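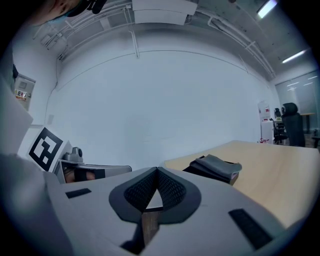

Page last changed: Tuesday, November 16, 2021

Hello Waltraud,

Time for my update on the Skuneck workroom, and I'm pleased to say there's plenty to tell! The big white wall is staying plain, as we agreed. I did wonder about shelves up there, but with all those thin white pipes running over the ceiling and dropping down the wall, I'd sooner leave the lot easy to get at. The boxed-in duct stays white too (Jemal offered us a grey and I said no thank you).

Lighting next. We've kept the fluorescent fittings for now -- they're bright and they suit the fiddly work, although I'd still like softer ones over the reading end one day. Priko quoted 795 euros for that, fitting included, and I've put it on the wish list.

Out of this quarter's money I've spent 297 euros on table oil, sandpaper and two decent stools from Kila. The wooden top has had its first coat and wants another. We're running seven sessions a week, mostly full, and the Thursday lot have already asked for more evenings (lovely people, terrible at putting the chairs back).

Still to do in December: the second coat, labels for the cupboard, and a proper answer from Jemal about the door. Could you let me know if the stools go under furniture or equipment? I've left that line blank on the form.

Waltraud Brinkmann's copy of the receipts is in the post.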